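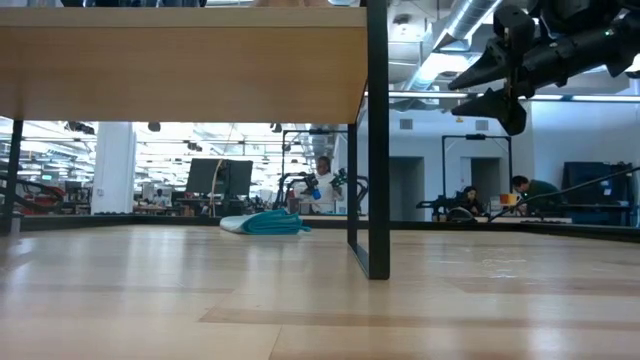
Bridar ist unser Semesterprojekt aus der Robotik-AG in Nerorholm: ein kleiner Datensatz plus Trainingscode, mit dem ein Greifarm lernen soll, Sachen unter ein Regal zu stellen und wieder darunter hervorzuholen. Klingt nach einem Nachmittag Arbeit, hat uns aber das halbe Semester gekostet (und ich bastle immer noch daran!). Der Aufbau ist bewusst schlicht gehalten, ein heller Holztisch, darauf ein Regal auf schwarzen Metallbeinen, und dann je nach Aufgabe ein Gegenstand wie das gefaltete türkisfarbene Tuch, das hinten an der Tischkante liegt. Der Greifer kommt von oben rechts, mit seinen beiden schräg zulaufenden Fingern, und genau diese Richtung macht das Regalbein zum natürlichen Feind.

Falls du neu in der AG bist: Lies bitte wenigstens den Abschnitt mit den Macken, bevor du etwas trainierst. Der Rest ist zum Nachschlagen.

## Was drin ist

| Aufgabe | Ordner | Kurz gesagt |
|---|---|---|
| Tuch | `tuch/` | gefaltetes Tuch greifen, versetzen, ablegen |
| Becher | `becher/` | Becher unter dem Regal greifen oder dorthin stellen |

Es sind 2 Aufgaben mit zusammen 100 Episoden, alle ferngesteuert aufgenommen. Davon sind 29 als `fehlversuch` markiert. Die habe ich dringelassen, weil Javiera Gaete aus dem Parallelkurs damit einen Abbruch-Detektor bauen wollte und ich beim Durchklicken gemerkt habe, dass man aus einem verrutschten Griff ziemlich viel lernt. Wer sie nicht will, filtert sie einfach weg (siehe unten).

Jede Episode hat:

- das Video der festen Kamera am Tisch
- Gelenkwinkel und Greiferöffnung als CSV
- eine kurze Textanweisung, mal ausführlich, mal sehr knapp, je nachdem, wer gerade tippen musste
- eine `notiz.txt`, wenn es etwas zu sagen gab

Die Anweisungen sind auf Deutsch. Eine englische Fassung liegt in `texte_en/`, die ist aber maschinell übersetzt und nur zur Hälfte gegengelesen. Aus „Becher unters Regal“ ist dort stellenweise „cup shelf down“ geworden, das ist mir bekannt.

## Loslegen

```
pip install -r requirements.txt
python laden.py --aufgabe becher --ohne-fehlversuche
python training.py --konfig konfig/klein.yaml
```

Mit `klein.yaml` läuft das Training auch auf dem alten Rechner im Kursraum durch, dauert dort aber etwa 5 Stunden. Am besten abends starten und den Bildschirmschoner ausschalten! Der hat mir zweimal den Lauf abgeschossen, und ich weiß bis heute nicht, warum ein Bildschirmschoner so etwas darf.

Die Aufteilung in Training und Test steht in `split.json`. Bitte nicht neu würfeln, sonst kann man die Ergebnisse der Gruppen nicht mehr vergleichen. Wenn du unbedingt eine eigene Aufteilung brauchst, leg sie daneben und gib ihr deinen Namen.

## Die Becher-Aufgabe

Mein Liebling, und gleichzeitig die Aufgabe, bei der ich am meisten geflucht habe. Beim Tuch darf man großzügig sein, das gibt nach und verzeiht fast alles. Beim Becher muss der Greifer am Regalgestell vorbei, unter die Platte und dann über den Rand, und wenn man den Winkel zu steil wählt, stößt man oben an. Wir haben am Anfang versucht, immer am Henkel zu greifen. Das sah elegant aus und ging ständig schief.
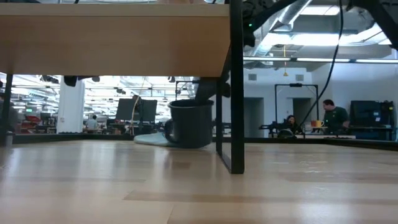 Seitdem gehen wir über den Rand, mit einem Finger innen und einem außen, und achten beim Anfahren vor allem auf die Stange unten zwischen den Regalbeinen. Im Ordner `becher/` findest du beide Varianten, die Henkelgriffe tragen das Kürzel `hk`, die Randgriffe `rd`. Ich würde sie beim Training nicht mischen. Mein Modell hat mit beiden zusammen eine Art Kompromiss gelernt und ist zielsicher zwischen Henkel und Rand ins Leere gefahren – sehr unterhaltsam, aber halt kein Griff.

Noch ein Tipp fürs Fernsteuern: Erst die Höhe einstellen, dann seitlich einfahren, und den Greifer erst schließen, wenn der Arm wirklich steht. Wir waren am Anfang alle zu hektisch, und man sieht den frühen Episoden an, dass jemand gleichzeitig senken, drehen und zugreifen wollte.

## Macken

- **Spiegelungen.** Die Tischplatte glänzt, und die Deckenlampen ziehen helle Streifen darüber. Wer mit einfacher Farbschwelle nach Gegenständen sucht, findet vor allem Lampen.
- **Hintergrund.** Hinter dem Tisch ist Betrieb, Leute laufen und sitzen herum, an anderen Plätzen wird auch gearbeitet. Für robuste Modelle ist das prima, für Differenzbilder eine Plage. Mit `--zuschnitt tisch` bekommst du nur die untere Bildhälfte, verlierst dann aber den oberen Teil des Arms.
- **Verdeckung.** Das vordere Regalbein steht gern genau da, wo man den Greifer sehen möchte. In den Notizen steht dann `verdeckt`, aber ich habe bestimmt nicht alle Fälle erwischt.
- **Zeitstempel.** Bei den Aufnahmen aus dem Oktober hinken die Gelenkdaten dem Video leicht hinterher. `laden.py` gleicht das aus. Wer die CSVs direkt liest, muss selbst dran denken.
- **Handschrift.** Man erkennt nach einer Weile, wer gesteuert hat. Ein Modell erkennt das vermutlich auch, also bitte keine großen Aussagen über „menschliches Greifen“ daraus ableiten, wir sind eine kleine AG.

## Wettbewerb in Varnholm

Der Datensatz ist auch unsere Grundlage für den Schülerwettbewerb in Varnholm. Dort bekommt man am Wettkampftag einen fremden Tisch und fremdes Geschirr vorgesetzt, deshalb wäre es schön, wenn wir bis dahin noch mehr Abwechslung hätten: andere Becherformen, Schalen, etwas Weiches außer dem Tuch. Unsere Partner-AG in Lagos will mit demselben Regalmaß eigene Episoden aufnehmen und hat dafür schon unser Ordnerformat übernommen. Darauf freue ich mich riesig, weil wir dann endlich sehen, ob unser Modell das Greifen gelernt hat oder bloß unseren Tisch!

## Nutzung und Mitmachen

Für Unterricht, Hausarbeiten und Basteleien darfst du alles verwenden. Die Videos bitte nicht ungefragt irgendwo hochladen, im Hintergrund sind Leute zu erkennen, und das Einverständnis gilt nur für die AG und unsere Partner. Wenn du dich selbst entdeckst und das nicht möchtest, schreib mir, dann nehme ich die Episode raus.

Neue Aufnahmen kommen in einen eigenen Branch, pro Aufgabe ein Ordner, und die `notiz.txt` bitte gleich nach der Aufnahme schreiben. Am nächsten Tag weiß man schon nicht mehr, warum man bei der Hälfte neu angesetzt hat.

Offen ist noch:

- [ ] englische Anweisungen fertig gegenlesen
- [ ] Kürzel `hk` und `rd` auch in die Metadaten schreiben, im Dateinamen allein ist das Murks
- [ ] Auswertung für die Tuch-Aufgabe (wann gilt ein Tuch als „ordentlich abgelegt“? Vorschläge gern ins Issue)
- [x] Bildschirmschoner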